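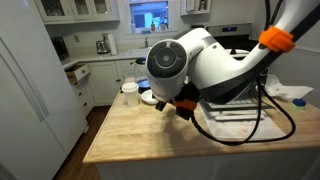
Section 4. Oiling and Maintaining Your Butcher-Block Countertop

This section applies to all Barnirow solid wood countertops supplied by Flukville Kitchens. Read it in full before applying any finish. Countertops leave the workshop sanded and unfinished. The first oiling must be completed before the countertop is put into regular use.

4.1 Before You Begin

You will need food-safe mineral oil or Moriarty Block Oil (part 1054), lint-free cloths, fine sandpaper and a soft brush. Up to 11 ounces of oil may be required for the first treatment of a standard length. End grain absorbs more oil than face grain and should be treated first.

CAUTION: Do not use olive oil, sunflower oil or other cooking oils. These turn rancid in the wood and leave a sticky surface.

4.2 First Oiling

1. Clear the section of countertop to be treated and brush off all dust.
2. Wipe the surface with a barely damp cloth and allow it to dry for at least two hours.
3. Sand lightly along the grain. Do not sand across the grain, as scratches will show once the oil is applied.
4. Remove the sanding dust with a dry cloth.
5. Apply oil to the end grain, the edges of the sink cutout and any drilled holes.
6. Apply a thin, even coat to the top surface, working along the grain.
7. Wait 20 minutes, then wipe away all oil that remains on the surface.
8. Leave overnight. Repeat steps 5 through 7 until the wood no longer absorbs the oil evenly within the waiting period. Most countertops require four coats.

NOTE: The underside must also receive two coats. A countertop oiled on one side only may cup.

WARNING: If a drying oil such as linseed or tung oil has been used, the cloths may ignite without a flame. Lay them flat outdoors to dry, or place them in a metal container filled with water and fitted with a lid.

4.3 Routine Care

Wipe spills promptly - particularly wine, vinegar and coffee. Use a trivet under hot cookware. Wash with mild soap and a soft cloth, then dry. Re-oil monthly for the first six months and twice a year after that, or when the surface looks pale.

4.4 Removing Stains and Water Rings

1. Rub the mark with half a lemon and a little coarse salt.
2. Rinse with a damp cloth and dry at once.
3. If the mark remains, sand the area by hand and feather the edges.
4. Re-oil as described in 4.2.

Black marks near the sink usually indicate standing water. Check the sealant before treating the wood.

Related sections
Section 3. Cutting and Joining
Section 5. Sealing Around Sinks and Faucets
Plorkport Edge Trim: Fitting Guide

188 readers found this page helpful

Flukville Kitchens | Customer Care, extension 1771 | All rights reserved | Back to top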